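Cuaderno de trabajo, modelo de vulnerabilidad externa
1 de octubre de 2020

Retomo el ejercicio de tipo de cambio real de equilibrio donde quedó. La serie de precios relativos de Wundumska ya está empalmada con la base nueva; el salto de marzo era un cambio de ponderaciones y no un movimiento de precios. Corregido en la hoja de insumos, no en el código. Quien use la versión vieja del archivo va a seguir viendo el escalón.

Estimación con rezagos: probé con 2 rezagos en términos de intercambio y gasto público. El coeficiente de productividad relativa conserva el signo esperado, pero pierde precisión cuando entra la posición neta de activos externos. Las dos variables se mueven muy juntas en la segunda mitad de la muestra. Por ahora dejo las dos y anoto el problema.

Bootstrap: 500 réplicas por bloques. Tarda bastante en la máquina chica. El intervalo del desalineamiento cruza el cero en los últimos trimestres, así que no se puede escribir "sobrevaluado" en el borrador. Cambié la frase por "en línea con los fundamentos, con amplia incertidumbre". Falta cambiarla también en el resumen.

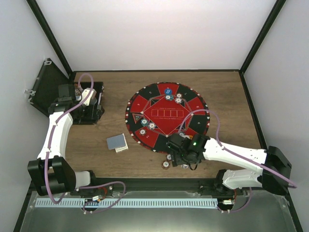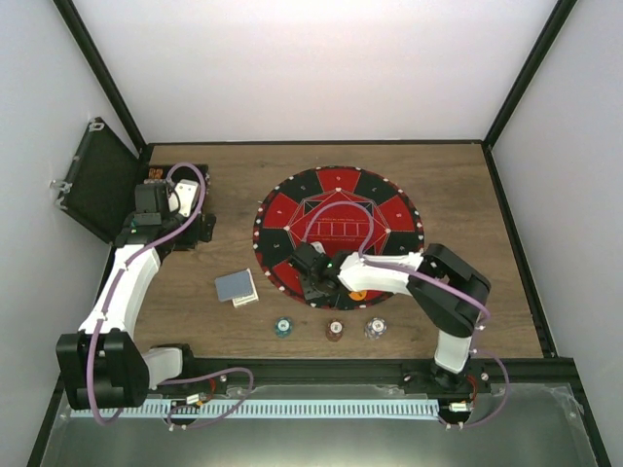
Redacción: Equipo Livix

Hojas de balance. El cuadro de descalce de monedas del sector bancario está completo salvo Clekier, que reporta depósitos de no residentes en una línea aparte. Los sumé a pasivos en moneda extranjera de corto plazo. Si después aparece el desglose por plazo, hay que rehacer la fila y el cociente de liquidez.

Cobertura de la encuesta de deuda de empresas: 97 por ciento del activo total de la muestra. Lo que falta son firmas de servicios que casi no exportan. No imputo nada; va como nota al pie.

Escenario de estrés: depreciación y suba de tasas a la vez. El código de Oksanen aplica el choque de tasas a todo el saldo y debería aplicarlo solo a la parte variable y a lo que vence dentro del año. Lo separé en dos funciones. El efecto sobre la carga de intereses baja, el efecto cambiario queda igual. Los resultados anteriores de ese cuadro no sirven y los moví a la carpeta de descartes.

Pendiente:
- repetir la regresión sin activos externos netos y guardar las dos salidas
- revisar el deflactor de exportaciones de servicios, la fuente cambió de año base
- poner las mismas unidades en todos los gráficos de deuda (hay millones y miles mezclados)
- pedir a Clekier el desglose por plazo
- actualizar el resumen con la frase nueva sobre el tipo de cambio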